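Unit 4 Practical Notes: Grasping Thin and Deformable Objects
Robotics Studio, Pirkley Lab

Read these notes before the second bench session. Groups that have not finished the wrist camera calibration from Unit 3 should do so first, as the pixel-to-gripper transform is assumed throughout.

4.1 Scope

Up to this point the objects have been rigid: blocks, cylinders and the machined parts from the Valton kit. A rigid object has a fixed pose relative to the gripper once it is held. A strap, a cable or a bag does not. Its shape after the grasp depends on where it was taken, on its stiffness and on whatever it is still touching. For this unit the state is therefore described by the grasp point and a short centreline on either side of it, and no full pose is estimated.

4.2 Finger closure

The parallel gripper is driven in position mode with a current limit. On a thin object the position reading is of little use by itself, because pad compression and object thickness are of similar size. Log both commanded and measured position, along with motor current, at 100 Hz. Closure is declared when the current has stayed above the threshold for 5 consecutive samples. Set the threshold per object and record it in the trial header.

Tip grasps and pad grasps are to be labelled separately. A tip grasp gives a small contact patch and lets the object pivot. A pad grasp resists pivoting but needs more clearance on both sides, and the wide pads will hide most of what they are holding from the wrist camera.

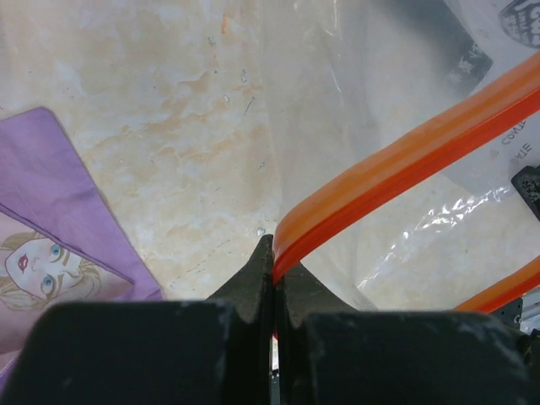 Figure 4.1. Tip grasp on a flat orange strap, wrist camera view. The strap bends over the right fingertip.

Two points in Figure 4.1 matter for the segmentation exercise. First, orange appears in more than one region: the main run toward the upper right, a shorter band lower on the right, and a sliver in the gap between the fingers. A largest-blob filter will keep one and discard the others. Second, the clear plastic behind the strap produces bright reflections close to the bend. Thresholding on value alone will fail at that spot; use hue and saturation, and mask saturated pixels before fitting the centreline.

The patterned background and the printed face on the left should be left in during training. Cropping them out gives a better score on your own clips and a worse one on the shared test set.

4.3 Procedure

Home the arm and open the gripper fully.
Approach at the height given on your bench card.
Close to the current threshold and hold for 200 ms.
Lift, hold, and save the clip before releasing.
Label the clip as tip, pad or missed. Do not relabel after viewing the model output.

The shared set contains 292 clips, colour-corrected by Hậu Quách. Catalina Jara maintains the label schema; send corrections to her and do not edit the file in place.

4.4 Submission

One PDF per group, no longer than five pages, with the current trace for one tip grasp and one pad grasp plotted on a common time axis. Include a failed trial and state the cause. Units go on every axis. Natsumi Iwasaki marks the written part and Agustina Benítez runs the code check at the bench.

Reading: Henríquez notes, chapter on contact models, up to the soft-finger section.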